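Course materials > Domestic and Hospitality Services > Unit 5 > Handout: Trays, Grouping and Surface Layout

Unit 5. Trays, grouping and surface layout
Tutor: Duygu Oral
Revised June

5.1 Scope

This handout covers the use of trays and open baskets for holding mixed small goods on a work surface or side table. Stacked crockery service is covered in Unit 6. Cold storage is not covered in this module, and questions on it should go to Bartosz Michalski.

Read together with section 3 of the Kevcombe reader (Kvaran, pages on load and reach). The reader uses "carrier" for any portable flat support. In these notes "tray" is used throughout.

5.2 Terms

Footprint: the area of surface an item covers when at rest.
Envelope: the footprint plus any part of the item that projects beyond it, at any height.
Rim: the raised border of a tray. Its height is measured from the inner face, not from the table.
Settled item: an item that does not move when the tray is slid one hand's width and stopped.
Free item: any item that fails the above.

Footprint and envelope are the same for a jar with straight sides. They differ for a jug with a handle, a ladle in a pot, or a bottle leaning on its neighbour. Most errors in the layout exercise come from planning with footprints only.

5.3 Tray area

The practice trays at Tirkgate have a usable area of 747 square centimetres inside the rim. For carrying, the sum of footprints should not exceed 542 square centimetres. The remainder is clearance for fingers and for movement of free items. If the tray is to stay where it is, the whole area may be used, subject to 5.5.

Footprints are taken by drawing round the base on squared paper. For round produce, use the largest diameter, as the contact patch is small and the item will not stay on it. Record to the nearest square centimetre. Students who took the Gündoğdu module last year will have used the nearest five; this is no longer accepted.

5.4 Rows

The default layout is two rows parallel to the long side. Tall items go in the back row, low items in the front. Back and front are defined by the position of the user. When the tray is approached from both sides, as on a serving island, use a single centre row of tall items with low items on either side.

Items in the same row need not be of the same class. Sorting by class (all fruit, all bottles) is useful for stocktaking and is dealt with in 5.7. It has little effect on reach.

The rule fails for a heavy low item, such as a full stone mortar. Place it at the centre regardless of row. Saadet Değirmenci's notes from the Jevura kitchens give the centre third of the tray as the limit, and we follow this in assessment.

5.5 Envelope and rim
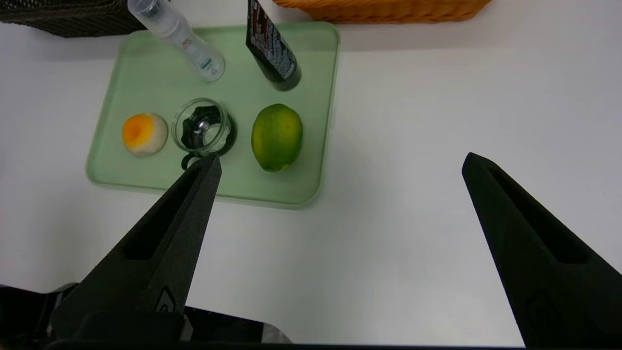
The rim restrains an item at its base and has no effect on the part above it. A low rim is enough for fruit, which moves by rolling, but a long item set at an angle can remain inside at the base and still project well past the tray. On the mint-green tray the lime lies near the right rim and is a plain rim case, whereas the clear bottle, lying at an angle in the back row, has to be planned by its envelope. The same check applies to the space beyond the tray, where the two baskets stand. Mark the envelope on the plan as a broken line and the footprint as a solid one. Where a broken line crosses the rim, note the direction.

5.6 Woven containers

Woven baskets have no flat inner base and should not be used for narrow jars or anything with a foot. Braided rims add to the outer width, so measure over the braid. Liners are permitted and are recorded separately.

5.7 Stocktaking layout

See sheet 47. Rows are by class, then by height. Carrying limits do not apply.

5.8 Exercise

Draw a plan at half scale for a tray holding mixed bottles, jars and fruit of your own choice. Show footprints, envelopes and the user's side. State the total footprint and whether the tray may be carried. Hand in to Recep Ekinci before 4 pm on the day of the practical. Plans without a marked user's side will be returned unmarked.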